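Glass-lidded wooden box with compartments: cleaning it and what to keep in it

Posted in Storage and Small Furniture by flevham_lodger, February

I've been given a wooden display box, the flat rectangular sort with a glass lid, a metal clasp at the front and thin dividers inside. It came from a house clearance in Flevham along with a lot of other bits. The glass is greasy on both faces and there is grit in all the corners. A couple of the dividers also rattle when I move it.

I'd like to use it for my buttons and a few old brooches. At the moment those live in jars and I can never find anything. Before I start I want to know how to clean it without spoiling the wood, whether the dividers should be glued, and whether it matters that some of the compartments are much bigger than the others. I don't want to spend much. I've got washing-up liquid, white vinegar, cotton buds and a soft paintbrush in the house already.

One more thing. The clasp is stiff and I'm nervous about forcing it with the glass right behind it.

868 views

priltow_haberdash

Start dry. Open the lid, turn the box over on an old towel and tap the back gently with your fingers. Most of the grit will fall out. Then go round each compartment with the soft paintbrush, working from the back row to the front, and tip it out again at the end. Don't put a vacuum nozzle straight on it, as loose dividers can lift and snap. If you must use one, put a piece of old tights over the end.

For the glass, put a little vinegar and water on a cloth. Never spray it on the lid. The liquid runs down into the join and sits in the wood, and you get a dark line that won't come out. Wipe, then buff with a dry cloth. Do the inside of the glass the same way with the lid held open, and leave it open until it is properly dry.

The frame only needs a barely damp cloth. If it still looks dull the next day, rub in a small amount of plain beeswax polish and take off the excess. Keep polish away from the inside, particularly if the backing is fabric or paper.

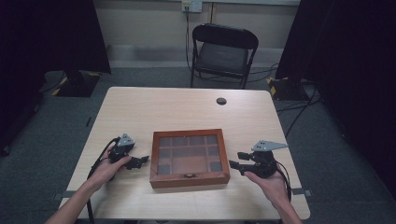
Is a box with mixed compartment sizes any good for sorting small things?

Mixed sizes are more useful than a plain grid. The small square cells suit anything you have only a few of, and the larger section takes the odd shapes that won't sit in a square, such as brooches with long pins or buttons still on their card. Decide on the big things first and fill the small cells afterwards.

I sort mine by colour, with metal ones kept apart from the rest. Mine has a row of small cells along one side and I use those for shirt buttons only.

Helpful: 222

broltmont_bill

Just glue them. Wood glue, five minutes, done.

Helpful: 8

sharifi_frames

Please don't glue the dividers straight away. In many of these boxes they are slotted into each other and meant to lift out, so a bit of rattle is normal. Pull one up very gently. If it comes, it was never glued and you can leave it, or pack the slot with a sliver of thin card. If there is old glue in the slot then it has failed, and you can scrape it off and put in a tiny amount of fresh on the end of a cocktail stick.

If you want the fit tighter without card, 200 grit paper wrapped round a lolly stick will clean up a rough slot. Go lightly. It is very easy to take too much and make it worse.

On the clasp, don't push against the glass. Hold the frame at both sides, have the box flat on a table, and rub the moving part of the clasp with a soft pencil. The graphite will free it. Oil works too but it creeps into the wood and leaves a mark. If it still sticks, look at the screws or pins holding it, because one is often bent and fouling the catch.

Keep it out of direct sun once it is filled. Backing fades, and it fades round whatever is lying on it, so you end up with the shape of every brooch.

Helpful: 200

flevham_lodger

Thanks, all. Pencil did the trick on the clasp. The dividers do lift out, so no glue. I've put the brooches in the biggest part and I'm still working through the buttons.

Contact us | Copyright Priltow Household Help | Back to top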